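Search this site
Enter keyword
Go

The Quiet Joy of a Swap Shelf
2021-01-31

The first thing the founder of the Hodwood swap shelf wants to talk about is lids. Lids without pots, to be exact. "People bring them in as if they were confessing something," she says, laughing down the phone. "And then two weeks later somebody comes in with the pot! It has happened more than once. I still get goosebumps."

She started the shelf in August, in the unused front room of a building on the main street that used to be a shoe repair shop. The rules were short then and they are short now. Bring something that works, take something you need, and don't keep score. There are no points or tokens and no sign-in book. If you come with nothing and leave with a toaster, good for you, and enjoy the toast.

I had called her expecting a fifteen-minute chat and we talked for well over an hour, because she is one of those people who gets more awake the longer the conversation goes. She worked in a school kitchen for most of her life and says that is where she learned how much a small town throws out. "Bowls with one chip. Trays with a bent corner. I used to take them home, and my husband would ask where exactly we were going to put another tray."

The idea came from a visit to her sister in Nendel, where the library has kept a seed and tool cupboard for years. She came home, she says, "absolutely unbearable about it." She talked about it at the bus stop. She talked about it at the dentist, with cotton in her cheeks. By the end of that summer the owner of the old shoe shop had handed her a key, mostly, she suspects, so that she would talk about something else.

On the opening morning there were 51 items on the shelves. She knows the number because she wrote each one on a card, in her best handwriting, with a note on where it came from. The cards lasted a few days. "I couldn't keep up, and people didn't read them anyway. They picked things up and turned them over and asked each other. So that was much better than my cards."

What surprised her most was how fast things moved. She had pictured dusty rows of mugs. Mugs did come, of course, more of them than any town could drink from, but so did a sewing machine, a crib, a set of encyclopedias missing the letter M, and a big box of Kerari model trains that was gone before she had finished clearing a space for it. The man who took the trains came back the next day with a photo of the track running under his kitchen table, in and out between the chair legs. She keeps that photo taped inside the cupboard door.

The small electrical things have turned into a department of their own. Keyboards, chargers, desk lamps, mice, cables for phones that went out of style long ago. She admits she was ready to turn all of that away. "I thought, who on earth wants an old cable? Well, everybody. Everybody wants one old cable. They just don't want the other nine." With so many people setting up a desk at home this past year, a plain computer mouse rarely stays on the shelf until closing time.

Her advice to anyone with a drawer like that is to sort it one evening with the radio on. Coil each cable by itself, tie it with a bit of string, and put the things that belong together into one open box so that people can see what they are getting.
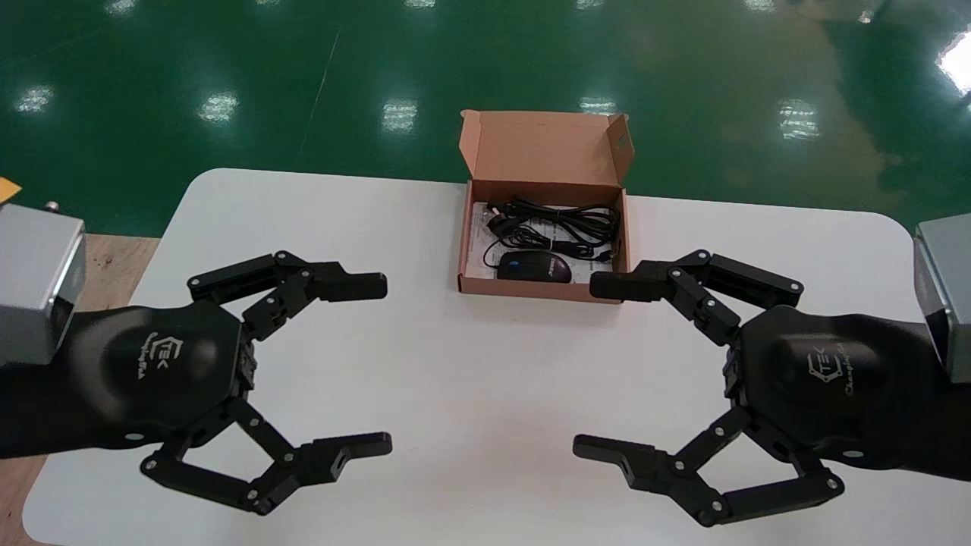

What to bring, and what to keep at home

She has strong feelings on this, and she lays them out cheerfully. Kitchen things should be clean enough to use on the way home. Clothes should have been worn by someone who liked them. Puzzles should be counted, or at least come with a truthful note on the lid. Her favorite note so far read "One piece of sky missing, you won't miss it," and the puzzle went within the hour.

Mattresses, car seats and opened paint she won't take. Nor does she want anything with a smell, "and please believe me when I say you can't smell it yourself, so ask a neighbor." Books are welcome in small piles. She once arrived to find a whole wall of them stacked against the door, up to the handle, and had to climb in over a row of cookbooks.

I asked whether people ever take too much. She was quiet for a moment, the only time in the whole call. "There was a young fellow who filled a bag every visit, and a few folks grumbled to me. I said leave him be. Then he mentioned that he'd just moved into a place with no furniture at all. He has what he needs now, and he comes in with tomatoes. Wonderful tomatoes."

The winter has been harder. Only two visitors can be inside at once, everyone wears a mask, and the long chats by the window have moved out to the sidewalk. She misses them badly. On cold days she brings a thermos and stands out there anyway, stamping her feet, telling whoever is in line what came in that morning.

Still, she is full of plans. Segers, half an hour up the road, is hoping to open a shelf of its own in the spring, and she has already promised them 60 mugs. ("They think that's generous. It's a rescue operation.") She would like a repair table too, with a good lamp and somebody who knows how to solder, and a corner for children where they can trade toys without a grown-up telling them whether the deal was fair. "A marble for a fire truck? If they're both happy, who am I to say?"

Before we hung up I asked what she had taken home herself. She had clearly been waiting for the question. A waffle iron, heavy as an anvil, with a heart pattern. A blue raincoat. A radio that gets one station, which plays accordion music in the afternoons and which she has come to love.

And a lid. It fits nothing in her house. She's holding on to it for now, in case the pot comes in.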